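The T-Shirt Problem

4 April 2021

I own too many white T-shirts. I know this because I moved them from one apartment to another last July, in a box marked BOOKS, and when I opened it at the other end I had to sit down on the floor for a minute.

White T-shirts are what you buy when you can't decide what to buy. They go with everything, they come in packs, and they turn gray so slowly that you never notice the day they stop being white. Mine are mostly from a place called Hanen, which sends me a coupon every time I breathe. The good ones, meaning the three I'd wear in front of another person, are Prillex, and I bought those after reading a 3669-word review of T-shirts on a site that reviews nothing else. I read the whole thing. I read the comments. Somebody in there was very upset about shoulder seams.

Anyway, folding.

For most of my adult life my system was the pile. Clean shirts came out of the dryer, went on the chair, and migrated to my body over the course of the week. The chair was effectively a dresser, only with worse drawers. Then I got the Surthorpe, a dresser with real drawers, and felt I owed it something. It took me 11 evenings to put together and I have one bolt left over that I keep in a dish by the door.

So I set out to learn to fold a shirt properly, at the age when other people are learning to sail.

The first thing I got wrong was the surface. I'd been folding on the bed, and a bed is a terrible place to fold anything. It's soft, it gives, and there is usually a person or a blanket on it. You smooth the shirt down and the bed smooths it right back up again. What you want is a table. A big, hard, flat, wooden one with the mail taken off it.

The second thing is that a shirt never arrives at the table as a shirt. The diagrams all begin with a perfect T, arms out, facing down, like it's about to be searched. I would love to meet the laundry basket that produces those. Mine produces a long white twist with a hem at one end, if I'm lucky, and then it's up to me to figure out which bit is the neck.
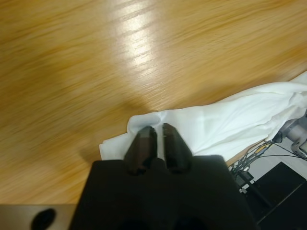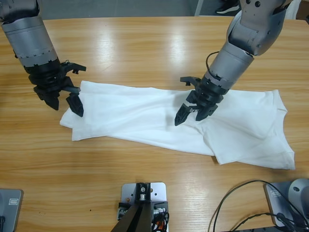 White cloth on a wooden table, some way short of folded.

I've come to believe that this stage is the whole job. The folding itself is four moves and a small feeling of superiority. Getting to the point where you can fold takes all the time, and the instructions skip it completely. "Lay the shirt flat," they say, in the tone of a recipe telling you to debone a duck.

My method, for what it's worth:

Find the hem first. Everyone goes for the collar, and the collar is a liar. A bunched-up sleeve looks exactly like a collar until you've committed to it. The hem is wide and has nothing to hide.

Once you have the hem, get a corner of it in each hand and give the shirt one good shake over the table. One. If you shake it a second time you will knock over a drink.

Put it down and pull outward from the sides, not upward. Pulling up just makes a tent, and then you have a tent to deal with. Go after the wrinkles in the middle last, with the flat of your hand.

Watch the part that hangs over the edge. A white shirt on a slick tabletop only needs a sleeve over the side to start thinking about leaving, and floors being what they are, that's another trip through the wash.

Then fold. I do sides in, bottom up, bottom up again. My Nasr folding board, a hinged plastic thing I bought in a weak moment, claims to do up to 300 shirts an hour. I have never had 300 shirts in an hour. I have a suspicion that nobody who owns that many shirts is folding them at home with a hinged plastic thing. It lives under the sink and is quite good for carrying seedlings.

As for results: the top drawer of the Surthorpe is now filed like a card catalog, all the shirts standing on end, and I've opened it for guests. They've been polite. The second drawer is socks and we're not discussing the second drawer.

I did try timing myself, which was a mistake. A shirt that came out of the basket in decent shape was quick enough. One that had gotten itself wound around a pillowcase took me through most of a song, and it was a long song, with a saxophone part.

Next up is the fitted sheet. I've cleared the table and read the instructions twice. Step one says to lay it flat.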